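How to Reset a Crowded Kitchen Counter in One Evening

By Riet Aerts
August
377 shares | 15 comments

I love a counter reset! It costs nothing, it takes one podcast and a cup of tea, and the next morning you walk in to make breakfast and there's room to put down a plate. I've done mine so often that I have a routine now, and a few readers from the Plikville newsletter asked me to write it down.

You'll need a dish towel, a spray bottle with warm water and a drop of dish soap, and a clear table to move things to. Start after dinner, when you won't need the stove again.

1. Pick one stretch and stay there

Choose the part of the counter that annoys you most. For me it's always the run by the toaster oven, where the mugs get stacked, the canisters creep forward and the cereal never makes it back to the cupboard. Leave the rest of the kitchen alone tonight, even if it's calling you.

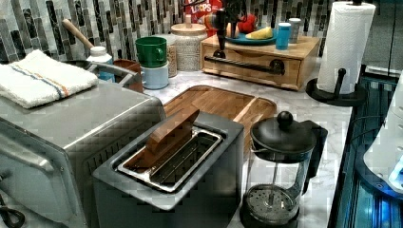 Give yourself a time limit, too. I set a timer for 15 minutes per stretch, and when it rings I finish what's in my hands and stop for a drink.

2. Clear the top of the toaster oven first

Towels, mail, bread bags, all of it comes off. The top gets hot when the oven runs, so make this the one spot you never let fill up again. Unplug the oven, let it cool, slide it forward and sweep out the crumbs behind it (there will be crumbs!). Then tuck the cord behind it before you push it back.

3. Sort by how often you reach for it

Daily things stay out. In my house that means mugs and the canisters for coffee and sugar. Weekly things, like a rolling pin or a mixing bowl, go into a drawer or a low cupboard. Anything you can't remember using moves to a box in the hall, and if you haven't gone looking for it in a month, pass it on. My friend Shadi Khoury gave me this rule and I still thank her for it every time I open my very calm utensil drawer.

4. Wipe the tile before the counter

Work from the top down, so the drips land on a surface you haven't cleaned yet. Glossy tile looks wonderful after a pass with a damp cloth and a second pass with a dry one. On real marble, skip vinegar and lemon, as both will dull it. Soapy water is plenty.

5. Finish at the sink

Dry the faucet with a soft cloth, and go gently if it has a dark bronze finish: no scrub pads, no bleach. Get behind the handle with a corner of the cloth, that's where the water spots hide. Wash your cutting board, dry it and stand it on its edge so air can reach both sides.
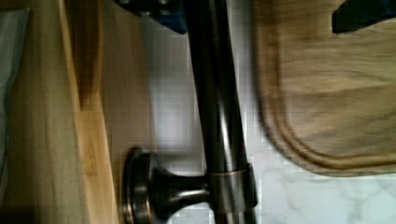
6. Put things back in groups

Canisters go at the back against the tile, tallest first, with mugs in front where you can grab them. Leave a gap at least as wide as your biggest cutting board. I'm strict about that gap! It's where the chopping happens, and once you've had it for a week you'll guard it too.

If the clutter comes back by the weekend, do step 3 again and be a little tougher with the box.

274 likes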